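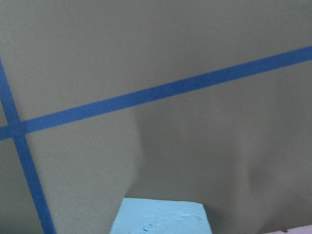
Blue tape in the sorting room

The big table in the sorting room at Lolora has been repainted and is back in use. Flor Espinoza and Bujar Softić gave it two coats in March, in the same olive as the shelving in the hall. The old top had gone sticky in places and was picking up lint from everything we folded on it.

Blue painter's tape now marks off the sections. Please leave it where it is. Donated linens go on the window side, and anything that still needs checking for stains or missing buttons goes on the door side. Finished bundles wait at the far end until someone has a free hand to carry them to the shelves. If a strip starts to lift, press it back down with your thumb or ask Rocío Ñahui for the roll, which she keeps in the drawer under the phone. Don't use packing tape on the table. It pulled paint off the old top, and Bujar would like not to do this job again.

Scissors and box cutters should be used on the cutting mat only. Coffee is fine in the room but belongs on the windowsill.

We sorted 705 pieces last month, up from 590 the month before. Most of the increase was bath towels from the Drondero guest house, which is replacing its whole stock and expects to send us seven more boxes. Heriberto Henao will pick them up in the van. He could use a second person for the loading, as the boxes are heavy and there are stairs at the back entrance.

We are short on pillowcases and twin fitted sheets. Queen sheets we have plenty of. Drop-offs are taken at the side door until 4 p.m., and Jhosep Muñoz has the key if you find it locked.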